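Section 5: Using the Dustpan
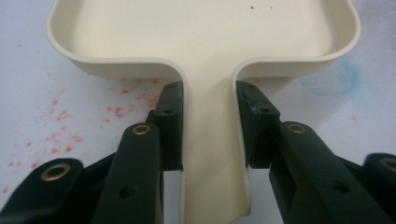
The Rellwood leaflet claims one pass picks up everything. I doubt it. Plan on two.

1. Lay the pan flat, tray toward the mess.
2. Hold it by the neck and sweep toward the tray in short strokes.
3. Move the pan back a little and sweep the leftover line of dust.
4. Carry it level to the trash and tap it out.

Note: Check the tray for specks before you put it away - "self-clearing" is a generous word.

Caution: Don't squeeze the neck hard. It's plastic.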